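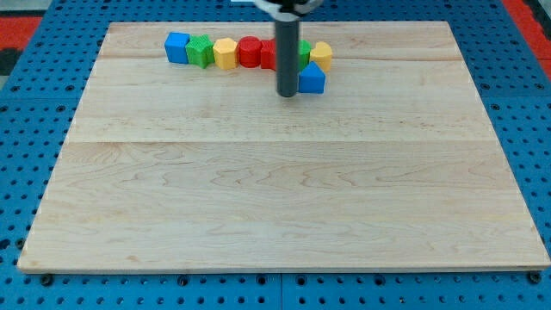

What Is a Trademark, and Why Can't I Call My Lemonade Whatever I Like?

Suppose you open a lemonade stand in July. You call it Idine, because you like the sound of it and because it fits on the sign. Your lemonade is good. People walk three blocks for it. Then the kid on the next corner puts up a table, fills a pitcher with something yellow, and paints IDINE on a piece of cardboard.

Now your customers are confused. Some of them buy the other lemonade, make a face, and tell their friends that Idine tastes like dish soap. You have done nothing wrong, and your name is mud.

Grown-ups have this problem too, with more paperwork.

So what is a trademark?

A trademark is a word, a picture, or some other sign that tells shoppers who made a thing or who is selling it. It can be a name. It can be a logo, which is a little drawing that companies pay a surprising amount of money for. It can even be a color or a few notes of music, if people have learned to connect them with one company.

Is that the same as the name of the business?

No, and plenty of adults mix these up. Say Gyula Halász starts a company in the town of Ramcombe. He files papers with the state, and the company's legal name is Forsyth Bathing Supply, Inc. That name goes on his tax forms, where it thrills everyone who reads it.

But he sells a bubble bath called Plenotance. That word on the bottle is his trademark. Filing the company's name did not register the trademark. Those are two jobs, usually done at two different offices, each with its own form and its own fee.

Can I pick any word?

You can try. Some words work better than others.

Made-up words are the strongest. Plenotance doesn't mean anything, so no other soap maker needs it.

Real words used in an odd way are good too. If you sold bicycles called Walnut, that could work. If you sold walnuts called Walnut, it would not, because everybody who sells walnuts has to be able to say so.

Words that only describe the thing are weak. "Cold Lemonade" is a fine description and a poor trademark. Your neighbor's lemonade is cold as well, or at least he says it is.

Can two companies use the same name?

Sometimes! If one Idine sells lemonade and another Idine fixes roofs, most people won't mix them up. It's when the goods are alike, or the names sound nearly the same, that the trouble starts. Changing one letter is an old trick, and it doesn't fool many judges.

What do ® and ™ mean?

The ® means the trademark has been registered with the government. In the United States, you aren't supposed to use it until that has happened. The ™ means "I'm calling this my trademark," and you can use it without registering at all. It is a bit like putting your name on a sandwich in the refrigerator — a warning, though not a lock.

Does a trademark last forever?

It can, as long as the owner keeps using it and sends in the renewal forms on time. Forget the forms, and the registration can be canceled, even if you have 2,000 bottles in the garage with the name printed on every one.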